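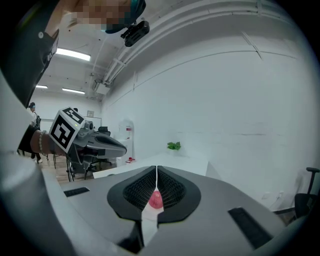

Hand-held gripper practice (also hand-held gripper rules, or the Hirley rules) is a loose set of working rules for people recording manipulation tasks with grippers carried in the hand instead of mounted on an arm. Not a formal standard. No certifying body, no test mark. Most shops keep a printed copy and change it as they go.

Contents
1 Origin
2 Main rules
3 Markers and cameras
4 Criticism
5 See also

Origin
First draft by Leszek Domański at Hirley, written as 2 pages of notes for new operators. Gilthorpe took it over in February and added the section on markers. Current text is dated 4/10/26. The Pawlak version is shorter and drops the rules on storage.

Main rules
Fingers closed and checked before each session. Pads wiped, no grit in the texture. Small round objects gripped at the middle of the pads, not the tips. One operator per pair of grippers. Bracelets, watches and loose sleeves: the Hirley text says off, Gilthorpe allows them if they stay clear of the moving parts. Bystanders kept out of reach but may be in the room. Faces blurred before any footage is shared, operator included.

Sessions stop after 100 takes or when the operator asks, whichever comes first. Rest between blocks is four minutes minimum.

Markers and cameras
Cube markers must be flat, clean and fixed tight to the gripper. A bent face means the whole cube gets replaced. Head cameras are strapped on before the grippers are picked up, never after. Recalibrate if a gripper is droped, even from table height.

Criticism
Trendivik called rule 26 (labeling of spare pads) unworkable and doesnt follow it. Others say the take limit is too high for small objects. Not resolved as of the current text.

See also
Operator fatigue
Fiducial marker
Teleoperation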